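Studolura Evening Course – Introduction to Household Inventory and Home Records
Handout 4: Naming things so you can find them again

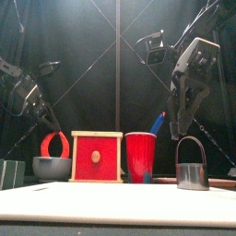

Last session we got as far as the walk-through, where you go from room to room and write down what you own. A lot of you came back with good long lists, and a lot of you told me the same thing at the break: the list is long, and you can't find anything in it. So tonight is all about names. It sounds like a small subject. It took me years to get it right at my own place, and I still change my mind about the garage.

Start with the plain noun

When you write an entry, put the plain noun first and everything else after it. So it's "bowl, mixing, large" and "bowl, soup, blue," and then all your bowls land together when you sort the list. If you write "large mixing bowl" and "blue soup bowl," one ends up under L and the other under B, and you'll swear you never wrote the second one down at all. (I bought a second cake pan this way. It was under N, for "nice cake pan.")

Pick the noun you'd say out loud. If you call it a couch, write couch, even if the store called it a sofa. The one thing I'd ask is that everybody in the house uses the same word. My mother-in-law says "davenport" and we had both in the list for a while – same piece of furniture, two entries, two values. If you really can't agree, keep one main entry and add a pointer line, like this:

davenport – see couch

How much detail?

People ask me this every term, and my answer is: enough to tell it apart from its neighbors. If you own one kettle, then "kettle" will do fine. If you own three, you need a second word. Color is good, size is good, the room it lives in is good as long as it really stays there. I'd stay away from words like "old" and "new." Everything is new when you write it down, and then you open the list some years later and you have "lamp, new" and "lamp, newer."

For things that cost real money, you want the maker, the model and the serial number if there is one. My dehumidifier is a Telero, and the entry goes:

dehumidifier, Telero, basement, serial number on back plate, receipt in blue folder

Notice I wrote where the serial number is as well as the number itself in my own copy. When you're on the phone with a repair shop you'll want to read it off the machine, and it's no fun crawling around with a flashlight.

Groups and sets

Don't list every fork! A set can be one line with a count: "forks, dinner, set, 24." Books are the big fight here. Pentti Niskanen, who taught this course before me and left me most of his notes, listed all 987 of his books by title and author, and he enjoyed every minute of it. I have more or less the same number and I wrote "books, living room, four shelves" and took out the handful worth something as their own entries. Both ways are fine. Ask yourself what you'd want the list for. If it's insurance, the short way gets you most of what you need. If you lend books to people and forget who has them, go with Pentti.

Tools are somewhere in between. Hand tools I group by drawer, power tools get a line each. My Senura drill has its own line and so does its charger, after a move where the two of them went in different boxes and didn't meet again until May.

The misc problem

Sooner or later you'll want a group called "misc." I have one too. Try to keep it to one page, and when it runs over, read it through and look for things that belong together. On my last go I pulled out picture hooks, curtain rings and felt pads, and made a new group called "hanging and fixing." I'm still not sure the felt pads fit there, but I know where they are.

A word on paper and spreadsheets

Use what you like. I keep mine in a spreadsheet with a printed copy in a Pesonen binder, the kind with the wide spine. The printed copy is for my husband, who won't open the spreadsheet. Put the plain noun in the first column, the describing words in the second, the room in the third, and leave the notes column nice and wide.

For next time

Take one room from your list and rewrite it with the noun first. Sort it, and mark any two entries that turn out to be the same thing. Bring it on paper, please, as we'll be swapping lists with a partner and trying to find things in each other's kitchens. Bring a pencil too.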